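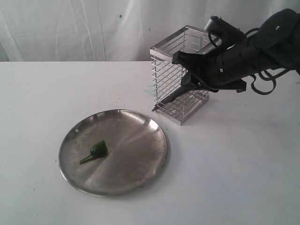

Duvix gripper kit for a teaching kitchen

Sheena Cowie
Our institution is considering the Duvix gripper kit, supplied by Nic Aodha, for a course on small food-handling tasks. The arm would move single vegetables between a steel plate and a wire basket. Is the kit suitable for this work, and is the wrist camera worth including in the order? Our budget allows for 2 kits.

Vultero
We have operated the kit for nine months. It is suitable for firm produce, provided that the closing force is set low - the default setting is too strong for a small pepper. The wrist camera should be included. Operators need a clear view of the fingertips, particularly when a plate is off to one side. 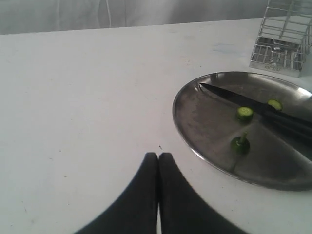

Steel plates can also produce glare, so we recommend adjusting the lights before each session and keeping the exposure fixed. Knives should be handled by staff only. Replacement finger pads are ordered separately, and our last order arrived in November.

Ondotero
Get the camera. Cable clips are not in the box. We paid 300 for the extended service plan and have not used it.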